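The Comfort of a Drawer Full of Cloth

When Yaryna Kravets moved into her grandmother's house in Drirkdale, she found the tea towels before she found the kettle. They were in the second drawer down, pressed and stacked, and they smelled faintly of lavender and rather more strongly of mothballs. She had come with a van, a borrowed sack truck and a plan to be unpacked by teatime. Instead she sat on the kitchen floor and went through the lot, one after another, until the light had gone and the van driver was asking very politely whether anyone wanted the sofa brought in.

I know just how she felt. Household cloth has a way of holding on to people. My own mother had a blue check for glasses and a brown check for everything else, and I can still feel the small shame of being caught with the brown one in my hand and a sherry glass in the other. There were souvenir towels too, from places we had been to for an afternoon, but those were never used on anything. They hung over the oven rail like paintings, and heaven help the child who wiped jam on the lighthouse.

Yaryna's family had rules of their own. The Romaniuk side (her mother's people) boiled their linens every Monday and ironed them in quarters. The Kravets side ironed nothing at all and were thought a bit wild for it. Her grandmother, who had married across this divide, ended up folding in thirds as a sort of peace treaty, and Yaryna folds in thirds to this day without ever having decided to.
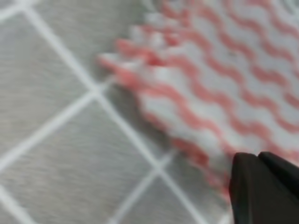
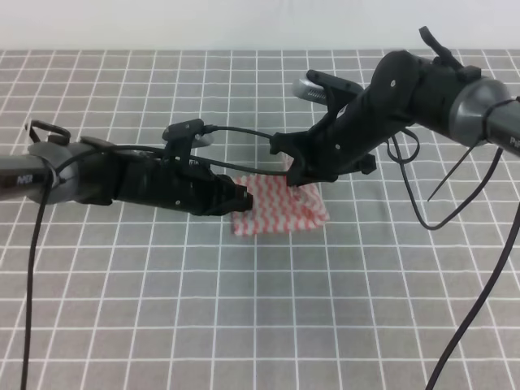

Wavy stripes in red and white, an old kitchen favourite.

Down the hill from her, in what used to be the wool shop, Benedicta Sarpong mends cloth for a living -- or for half a living, she says, with the alterations making up the rest. She has kept a book since she opened, and last May she wrote down her 244th tea towel. People are shy about bringing them in. They put a good coat on the counter first, talk about the lining for a while, and only then bring out a thin little square with a hole in it and ask if she thinks it's silly.

She never does. A darn costs less than a sandwich in Drirkdale, and she'll show you how to do it yourself if you have ten minutes and your glasses with you. Her advice for everyday care is plain enough. Wash new cotton before you use it, as it won't dry a thing until you have. Leave out the fabric softener. Dry it outside when you can, and give it a good hard snap before you peg it up.

Yaryna has been down twice now, the second time with a towel so worn you could read the parish newsletter through it. Benedicta held it up to the window for quite some time, then went to look for her finest needle.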